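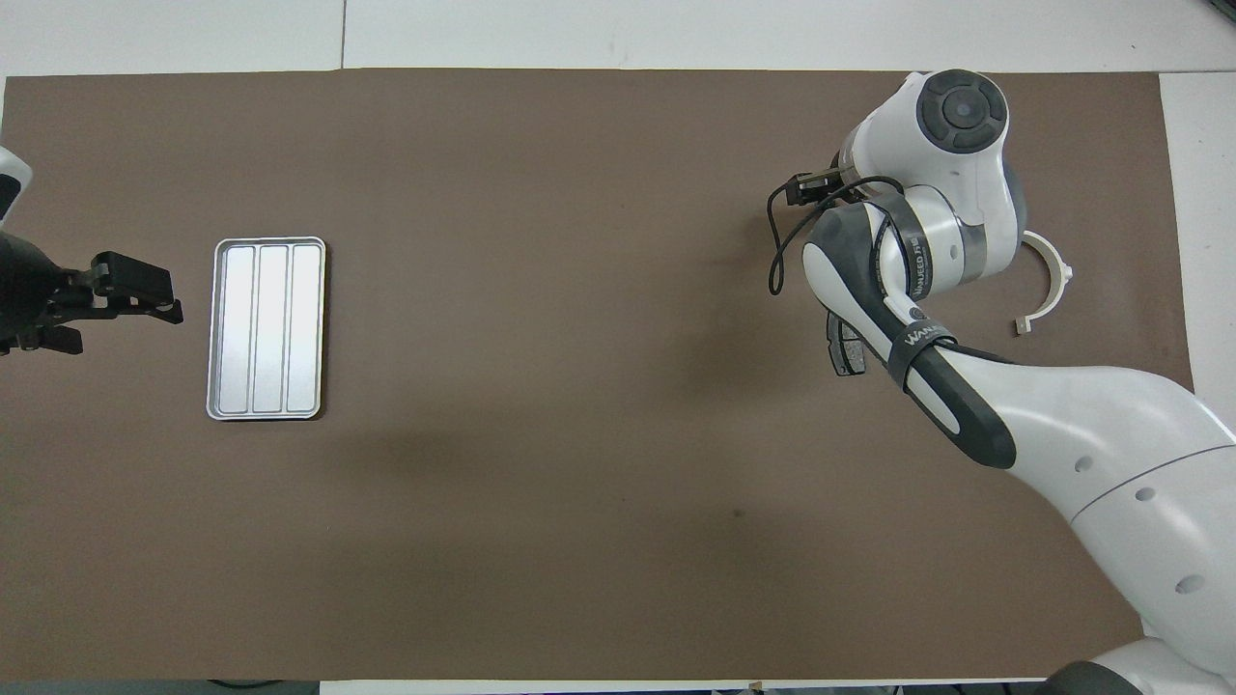 Evanthia Liapis wrote in after the last newsletter to ask why her agency is still paid by the source word when most of what reaches her translators has already been through a machine. She said two of her regular clients now send pre-translated files as a matter of course, and that the rate they offer is a flat percentage of the old one, whatever state the text is in.

We have had several letters along the same lines, so the pricing session in February was given over to post-editing rates. What follows is a short account for members who could not attend.

Facundo Echeverría opened with figures from his own company, Jaltero, which handles mostly technical manuals and safety sheets from German and English into Spanish. Over one quarter his project managers logged the editing time on every machine-translated job of more than 3,000 words. The spread was wide. On well-written manuals with an approved term list, editors worked at close to twice the speed of translation from scratch. On marketing copy they saved no time at all, and on a few jobs they ended up slower, mainly where the source text had been written by several departments and used different names for the same part.

His view is that a single discount cannot cover both cases. Jaltero now runs a sample from each new client before quoting. An editor works through it with a timer on, and the quote is based on the hours. Clients who want a per-word price can still have one, but it is worked out from the sample and reviewed after 60 days.

Nayara Prado spoke next, from the freelance side. She took issue with edit distance as a basis for payment, where the translator is paid according to how much of the text was changed. A sentence that needed no change still has to be read against the source, and in medical or legal work it may have to be checked in a reference as well. She gave the case of a dosage line that took her 14 minutes to confirm and needed no edits. Under an edit distance scheme that line would have paid close to nothing.

There was some disagreement in the room on this point. Everaldo Guerra said his buyers like edit distance because it gives them a number they can show to their finance department, and that hourly billing is a hard sell to a client who has never met the translator. He suggested a floor price per word, with edit distance used only to raise it. Prado said she could live with that if the floor was set by domain.

The second half of the session was on contracts. Members were asked to look at three things in any post-editing agreement they sign:

What level of quality is being bought. "Light" and "full" post-editing mean different things to different buyers, so the contract should say what is to be corrected and what is to be left alone.

Who picks the engine. If the client supplies the machine output, the translator should be able to reject a file that is not fit to edit and quote for translation instead.

Who carries the liability. Several members reported clauses that put full responsibility on the editor even for light post-editing - this is worth striking out before any price is discussed.

Panagiotis Zacharopoulos of Karagiannis has offered to share the wording his firm uses for the right to reject a file. It is 4 paragraphs long and has been accepted by most of their clients without changes. Members can get it from the office by email. It was drafted in English and there is a Greek version, but please have it checked against the law in your own country before using it.

The next pricing session will deal with interpreting by video, including minimum booking times and cancellation fees. If you have rates or terms you are willing to share, with or without your name attached, send them to the office in advance. Slides from Echeverría's talk are in the members' area under Pricing.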